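The house rules we ended up with for plugs and power strips

I've been promising for a while to write up the rules we use around the arm, and every time I sit down to do it I end up rearranging the bench instead. So I'm doing it this October with a mug of coffee and no screwdrivers within reach.
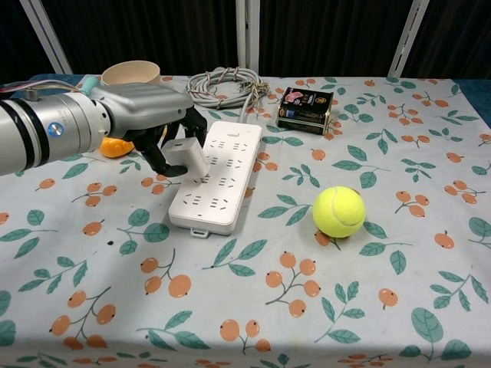 The first version of our rules was one page, and I wrote it in about 20 minutes. It said things like "be careful with electricity" and "keep the area tidy," and I was quite proud of it at the time! Then I tried to follow it for a week and found it didn't tell me a single thing to do. What does tidy mean when half the point of the exercise is that the arm has to cope with a table that has other stuff on it? So I tore it up, went and read the lab handbook that Vekbridge hands out to its visitors (83 pages, and a good third of them are forms), and started again.

What we have now is shorter than theirs and fussier than mine. I'll go through the parts I get asked about most.

Power strips. Any strip used as a target for plugging practice is a dead strip. Its own cord stays coiled up and tied, and it stays where a person standing at the bench can see it. I used to allow a strip to be plugged in so long as its switch was off, and I'm a bit embarrassed about how long I let that go on. A switch is a small thing and a sleeve can knock it. If you want to know whether the strip is dead, you should be able to look at the end of its cord and know.

Plugs get their own rule. The one in the hand goes to nothing, or to something that can't hurt anyone. We keep a box of practice plugs with green tape around the lid, and they never go back in the drawer with the household ones. Before a session I run my thumb over the pins to see that they haven't bent, which takes no time at all and has saved me a lot of puzzled staring at the logs (a bent pin looks exactly like a bad approach angle, at least to me, at nine at night).

Next, hands, meaning ours. While the arm is enabled, people keep theirs off the table. That goes for the object that has just rolled somewhere silly, and it goes double for round things. You pause the arm, you say "paused" out loud, you reach in, you come back out, you say "clear," and then you start again. Yes, you say it out loud even when you're alone in the room. I felt ridiculous for the first few days and now I catch myself saying "clear" after taking something out of the oven.

The stop button lives within reach of whoever is watching, and whoever is watching isn't also answering email. I'd love to say I've always kept to that one.

Then there's the question of speed, where I know some of you disagree with me. Our rule is that any new grasp or new target gets run slowly for the first 5 tries, all the way through, including the boring part where the arm moves back. My friends over at Mabula think this is excessive and they may be right, but they also have a larger budget for fingers than I do.

Cables on the arm itself get looked at before the first run and again after lunch. I move the arm by hand through its whole range with the power off and watch for anything pulling tight or rubbing. If a tie has slipped, it gets replaced then and there.

And write things down! We use a paper notebook, a Clomell one with squared pages, and every session gets a line saying what was on the table, who was watching, and anything odd. We're up to 267 lines. Most of them say "nothing odd," and I've come to be very fond of those, though it's the other ones I go back and read. One from the spring just says "cloth moved," and it led to a whole new rule about clipping the tablecloth down at the back corners before anything heavy goes on it.

I sent a draft of all this to the Rirnitetti mailing list and got some good comments back, mainly about storage, and one very long one about gloves that I'm still thinking over. If you have a rule of your own that you'd add, leave it below. I'm especially curious how other people label their practice plugs, as the green tape is starting to peel and I'd like to order something better before the next batch arrives.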